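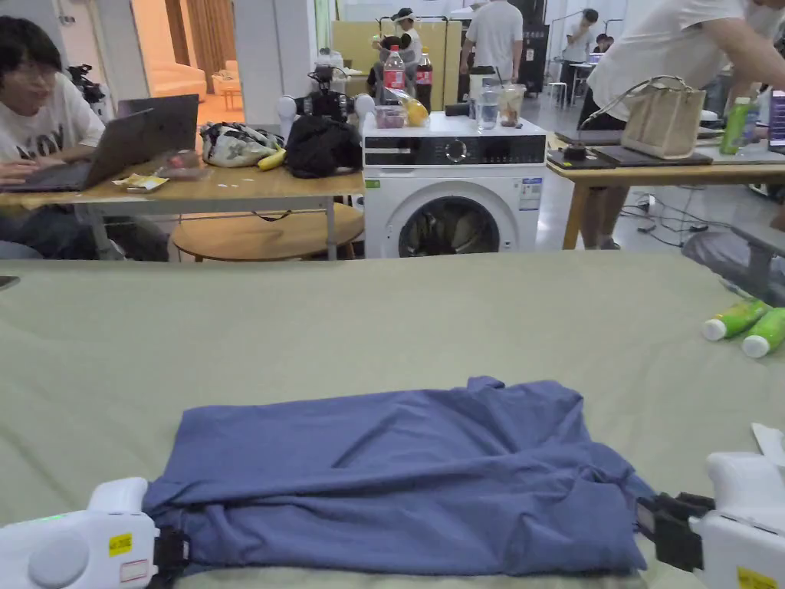
Okoth wrote under my last post that folding shirts on a big table is a waste of a table, and that a bed does the same job for nothing. I've had a few messages along those lines, so I'll go through why I still prefer the table.

A bed is too low and too soft. I folded on one for years and my back was sore by the second load. The mattress also gives when you press down, so the crease you just made opens up again. A table at hip height with cloth over it fixes both problems. The cloth matters more than I expected. On a bare top a cotton shirt slides off while you're lining up the sleeves. With cloth under it, the shirt stays put and you can pull against it a little.

It doesn't have to be a good table. Mine came from the secondhand place on Dronerbridge, and the cover is an old sheet pulled over the top and clipped underneath. If you use a sheet, pull it tight first. Ridges in the cover end up in the shirt.

My order for a shirt is the same every time:

Face down, collar away from you.
Smooth from the middle out with flat hands.
One side in to the middle, sleeve back along the fold.
Other side the same.
Bottom third up, then fold again to meet the collar.

The step people skip is the smoothing. If there's a lump under the first fold, there will be a bigger one across the middle at the end, and you can't press it out by hand. You have to open the whole thing and start over. I do this more often than I'd like, mostly with blue work shirts that sat in the basket too long.
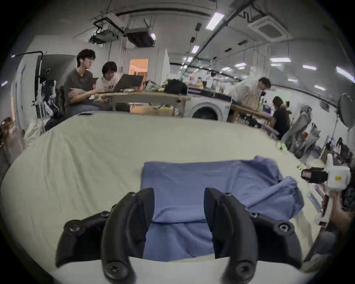
Blue garment, probably a shirt, on the table, right side still to be straightened.

Trousers are easier. Leg on leg, seams together, then in half and in half again. I fold them last because they're heavy and make a good base for the pile, with the shirts moved on top — the other way around, the shirts get flattened.

A full load takes me around 8 minutes on a Tuesday evening if I start as soon as the machine is empty. If I leave it until morning it takes longer, and the collars are worse.

I keep the table near the washing machine. Snacks and drinks go somewhere else, or at least far from the pile. I learned that with a cup of iced coffee and a stack of clean towels, and had to wash the lot again.

Next month I want to sort out the sock drawer.

Posted in November by the Storgate laundry blog
8 comments | Share
Contact | Back to top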